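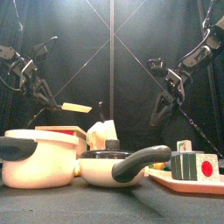

Meet the Celtivero, a robot that plays kitchen

Hi! I'm Telmo Mateos, and I get to try out robot kits and tell you what I think of them. (Best job ever.) This month it's the Celtivero, a kit with two robot arms made by a company called Cladstead.

What does it do?

It picks things up! In my picture the left arm is holding a flat, pale yellow piece in its gripper. A gripper is a robot's hand, except it has stiff fingers that squeeze together. The right arm has its fingers open over the toy food. There's a sushi roll on the tray — my favorite piece, and I really wanted to eat it.

Why toy food?

Toys come in lots of shapes, and each one needs a different kind of grab. Think about how you hold a saucepan handle. Now think about how you'd pick up a tiny cube. Your hand changes without you even noticing, but a robot has to learn that.

Can I build one?

With a grown-up, yes. The box has 429 parts, and some of the screws are super small. My friend Fulgencio Alcaraz helped me with the cables, and we still put one in backward!

How much is it?

The kit costs $1,685, so this is one for a school or a library. Ask if yours would like to share one.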